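Certificates of insurance: additional insured box checked but no endorsement on file
Community Help > Risk and Insurance > Contract compliance
Posted April 2020

Lorraine Gilchrist
I maintain vendor insurance records for a mid-size firm (Niskanen). Our service contract requires vendors to name us as additional insured for ongoing and completed operations, primary and noncontributory. A vendor, Wakden, sent a certificate with the additional insured box checked under general liability and our name in the description field. No endorsements were attached. Their broker says the policy has a blanket endorsement and the certificate is enough. Can I mark the vendor compliant? The policy renews in May, and we have 488 open vendor records, so I would like a rule I can apply to all of them.

Haiyan Yan
If the box is checked you are covered. We have accepted them that way for 9 years and never had a problem.

Ivana Sosa
I would not rely on the reply above. A certificate is issued for information only. It does not amend the policy, and the standard wording on the form says so. If the endorsement is missing, the remedy you have left is usually a breach of contract claim against the vendor, which is worth whatever the vendor is worth.

Ask the broker for 2 items: the endorsement itself, with form number and edition date, and the schedule of forms from the policy showing that the endorsement is attached.

Then read the blanket wording. Many blanket forms apply only where a written contract was signed before the loss, and some require a contract directly between you and the named insured. If Wakden was hired through a general contractor, the second type will not reach you. Check completed operations separately. It is often on its own form, and a form limited to ongoing operations does not meet your contract.

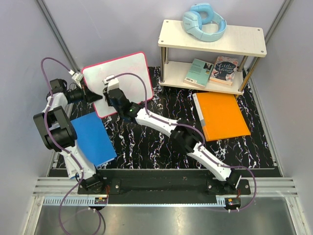
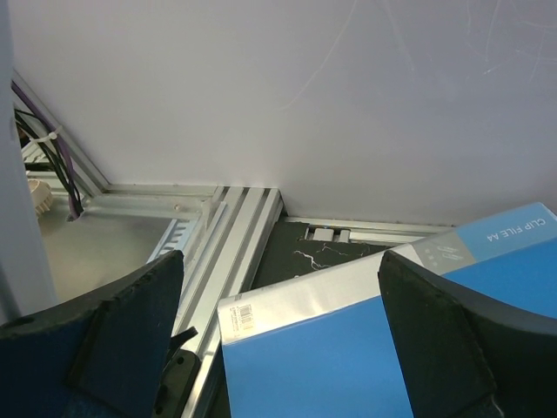 Primary and noncontributory wording may sit in the additional insured form or in a separate one. Do not assume the first includes it.

For the record itself, I would use a "pending endorsement" status with a due date and leave "compliant" for files where the forms have been read. Renewal means repeating the check, as carriers change editions. State law on indemnity and additional insured status varies, so have counsel look at the contract clause before you write it into a procedure.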